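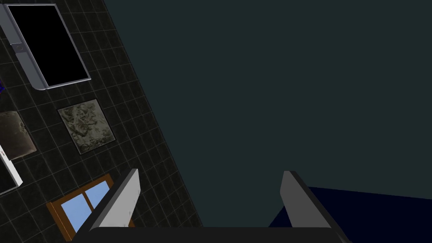

Femi Uzor wanted to know when one of them would empty his dishwasher, and said he'd been hearing "five years" since he was in college. He asked it before we had our coats off. The answer he got from our host was that a dishwasher is one of the harder things in the kitchen and could he please ask again after the tour.

We visited the Kovau lab on February 9, 2019, as part of the Mendwood winter program. Eleven members had signed up and nine came. The lab is on the second floor over a print shop, and parking is in back. If you go on the September visit, use the side stairs. The elevator needs a badge.

What they do there

Kovau writes the software that tells a two-armed robot how to move around a house and handle what's in it. They don't build the arms. Most of the work we saw happens in a simulated house, on screens, with a simulated robot. Arlo Lindqvist, who gave the tour, said they had run a simulated robot for two years before anyone plugged in a real one.

The house has furniture, doors, cabinets, windows, pictures on the walls. It looks like a video game from a while back. Arlo said looks are not the point, and the weight of a drawer matters more to them than the pattern on a rug. You can change the weight, the friction and the starting position of the robot, and run the same chore again. They had 3000 runs going on the night before our visit and read the results over breakfast.

A run ends when the chore is done or when 90 seconds have gone by. A lot of them end the second way.

The chores

There is a list on the wall by the coffee machine. Open a drawer. Close a drawer. Open a cabinet door. Pick up a thing from a table and put it on another surface. Go through a door. That is most of it. Danjuma Anozie read it out loud and asked where the chores were. To the people who work there, these are the chores. Putting away the groceries is a door, then a cabinet, then a thing picked up off a table, and if any piece fails the groceries stay out.

We spent the longest on moving through the house. The robot has to get past a door and reach the furniture without hitting the door, the wall or itself. Its own body takes up a good part of what it sees. The software has to know which of the shapes in view are robot and which are house, and Arlo said they got that wrong for most of the first year. He showed us an old run where the arm kept trying to reach around its own elbow.
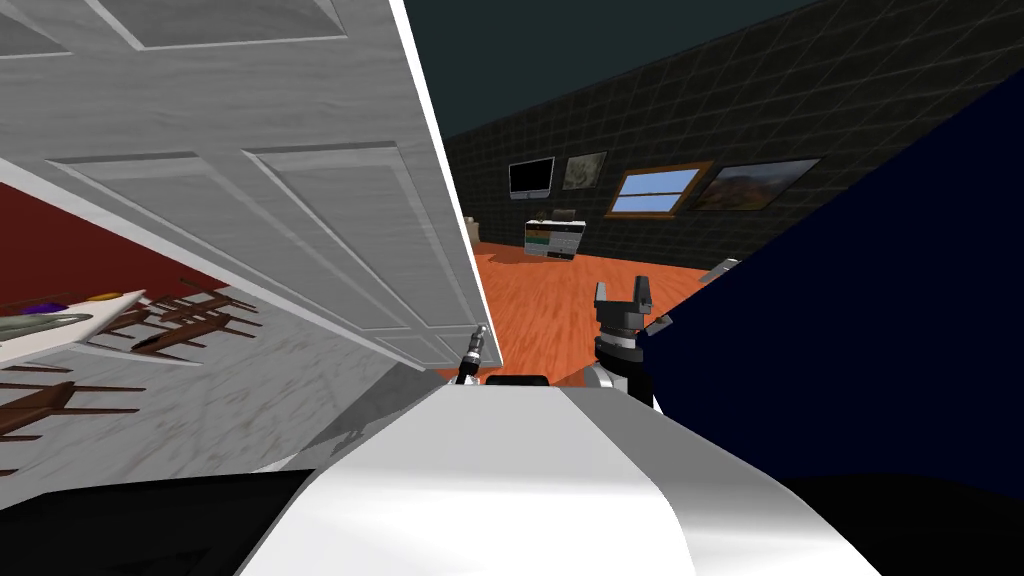 The simulated house at Kovau, with the open door on the left and both grippers in view.

Remo Zuccaro, who used to hang doors for a living, asked why doors should be hard at all, given that the hinge does the work. Arlo said the hinge is the trouble. A hand going in a straight line pulls against it, so the hand has to follow the curve, and the robot has to move its base at the same time or it runs out of arm. People do this without thinking and step back as they pull. Remo said that was fair, but that he had met apprentices who didn't.

Drawers

Drawers go better. A drawer comes straight out, and once the fingers have hold of the knob there is only one direction to pull. The chart they had up was for one drawer in one cabinet: 400 tries, of which 212 ended with the drawer open. That is a little over half. I would not keep a kitchen that way, but I'm told the same chart from last spring was close to zero.

Nearly all the misses were at the knob. The fingers come in too low, or at an angle, or close too early and push the knob instead of holding it. A round knob is worse than a bar handle for this, and a bar handle set close to the face is worse than either. Arlo would like everyone in the world to have bar handles set an inch out. I wrote down that I have eleven round knobs at home and no plans to change them.

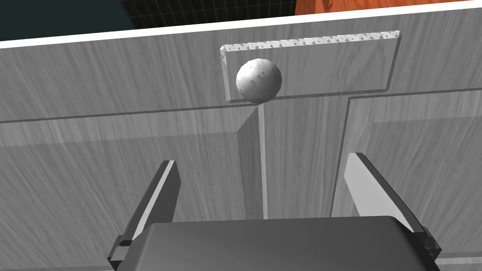 The real one

After the screens we went to the back room, where there is a real arm bolted to a bench, facing a Benítez kitchen cabinet they bought secondhand. It did the drawer three times for us. The first time it opened it. The second time it stopped with the fingers an inch away and waited, and Nnamdi Odukoya, who was closest, was asked to take a step back so it would carry on. It did carry on. The third time it pulled so slowly that we had started talking about lunch before it finished.

It is quieter than I expected. It is also slower than anyone in my family, including the ones who don't do chores.

Shop floor

Danjuma runs a small cabinet shop and his questions were about that. Would it sand? Would it load a saw? Arlo was direct with him: if the part is always in the same place, he can buy a machine for it today from any number of companies, and it won't be clever and he won't care. If the part is in a different place each time, in a bin with other parts, he should wait. Danjuma said his are in a bin.

Practical notes

The tour takes two hours. There are chairs at the screens but you stand for the back room. Photos are allowed except of the whiteboards. Lunch after was at Panano, down the block, where the soup is good and they will split the check.

Femi did ask again. The problem is the plates, which are thin, wet, close together and breakable, and the rack rolls away when you touch it. Arlo would not give him a year.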